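공유주택 '스투센', 입주자 화장품·생활소품 정리 행사 열어

청년 공유주택 스투센(Stusen)이 12월 입주자를 대상으로 화장품과 생활소품 정리 행사를 열었다. 방마다 쌓여 있는 튜브형 화장품, 테이프, 소포장 제품 등을 한자리에 꺼내 놓고 남길 것과 버릴 것을 가른 뒤 투명 보관함에 나누어 담는 방식으로 진행됐다.

행사는 오전 10시에 시작해 오후 늦게까지 이어졌다. 참가 신청을 한 입주자는 30명이다. 진행은 생활정리 모임 '오니스(Onis)'가 맡았고, 보관함은 스투센 운영사인 이넬(Inel)이 방마다 한 개씩 지급했다. 참가비는 없었다.

스투센은 건물 세 동에 개인실 163개를 두고 있다. 개인실에는 침대와 책상, 옷장이 기본으로 들어가지만 별도의 화장대나 서랍장은 없다. 이 때문에 작은 물건이 침대 머리맡이나 창틀에 쌓인다는 의견이 입주자 설문에서 꾸준히 나왔다. 이넬은 지난 여름 설문에서 수납 관련 의견이 소음 관련 의견보다 많았다고 밝혔다.

정리 작업은 각자의 방에서 이루어졌다. 책상이 좁은 방에서는 침구 위에 보관함을 올려놓고 물건을 하나씩 옮겼다. 오니스 측은 시작에 앞서 네 가지 순서를 안내했다. 먼저 가방과 서랍, 주머니에 흩어진 소품을 모두 꺼낸다. 다음으로 용기에 적힌 사용기한과 개봉 후 사용기간을 확인한다. 같은 용도의 제품이 여러 개면 먼저 개봉한 것을 앞에 둔다. 마지막으로 뚜껑이 있는 튜브는 세워서, 납작한 포장은 눕혀서 담는다.
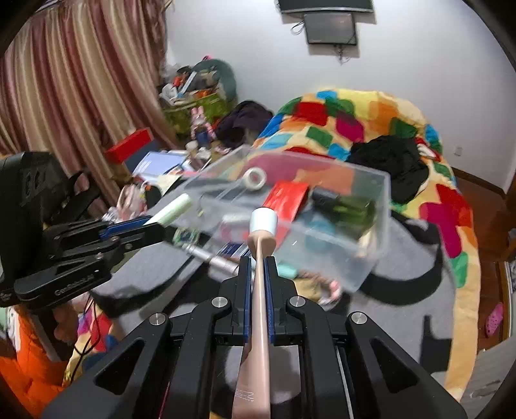 침구 위에 놓인 투명 보관함과 흰색 뚜껑의 베이지핑크색 화장품 튜브. 보관함 쪽에 고리 모양의 흰색 테이프와 빨간색 포장 제품이 보인다.

오니스의 냐이 찐(Nhi Trình) 씨는 입주자들이 가장 오래 망설이는 물건으로 튜브형 제품을 꼽았다. 그는 "병은 남은 양이 보이는데 튜브는 눌러 봐야 알 수 있어서 거의 다 쓴 것을 계속 가지고 있는 경우가 많다"며 "뚜껑에 개봉한 달을 적은 스티커를 붙여 두면 다음번에 고르기가 쉽다"고 말했다. 스티커는 행사 당일 희망자에게 배부됐다.

투명한 상자를 고른 데에는 입주자 의견이 반영됐다. 이넬은 당초 불투명한 천 바구니를 준비할 계획이었으나, 사전 모임에서 내용물이 밖에서 보여야 같은 물건을 또 사지 않는다는 의견이 나와 플라스틱 보관함으로 바꿨다. 뚜껑이 없는 형태를 택한 것도 매일 쓰는 물건을 담는다는 점을 고려한 결과다. 먼지가 걱정되는 입주자는 관리실에서 덮개용 천을 따로 받을 수 있다.

화장품과 문구류를 한 상자에 함께 담아도 되느냐는 질문도 나왔다. 오니스는 방이 좁을 때는 종류보다 사용 빈도에 따라 나누는 편이 낫다고 답했다. 매일 쓰는 테이프라면 로션 옆에 두어도 무방하다는 설명이다. 다만 액체가 샐 수 있는 제품은 종이류와 떨어뜨려 놓고, 칸막이가 없으면 작은 지퍼백을 이용하도록 권했다.

2동에 사는 바바나 아이어(Bhavana Iyer) 씨는 이날 같은 핸드크림을 세 개 찾았다. 그는 "하나는 겨울 외투 주머니에 있었고 하나는 여행 가방에 있었다"며 "당분간은 새로 사지 않을 생각"이라고 말했다. 같은 동의 호아킨 트론코소(Joaquín Troncoso) 씨는 보관함이 생각보다 커서 침대 밑에는 들어가지 않는다고 했다. 그는 상자를 옷장 아래 칸에 두기로 했다.

이날 각 방에서 나온 물건 가운데 사용기한이 지났거나 더 쓰지 않기로 한 것은 모두 310점으로 집계됐다. 내용물이 남은 제품은 신문지에 짜내 일반쓰레기로 버리고, 용기는 헹군 뒤 재질별로 분리했다. 펌프처럼 여러 재질이 섞인 부품은 따로 모았다. 개봉하지 않은 제품은 1층 공용 선반에 놓아 필요한 입주자가 가져가도록 했다. 선반은 월말까지 운영되며, 이후 남은 물건은 인근 나눔가게 '타이(Tai)'에 전달된다.

타이의 야무나 알바(Yamuna Alva) 씨는 미개봉 제품이라도 사용기한이 6개월 이상 남은 것만 받는다고 안내했다. 견본품과 소분 용기에 옮겨 담은 제품은 받지 않는다.

이넬은 남은 보관함 100개를 관리실에 두고 행사에 참가하지 않은 입주자에게도 신청을 받아 나누어 줄 예정이다. 신청은 관리실 방문 또는 입주자 게시판을 통해 할 수 있으며, 수령 시간은 오후 2시부터 7시까지다. 다음 행사는 봄에 열리고, 주제는 주방 소모품과 양념류로 정해졌다.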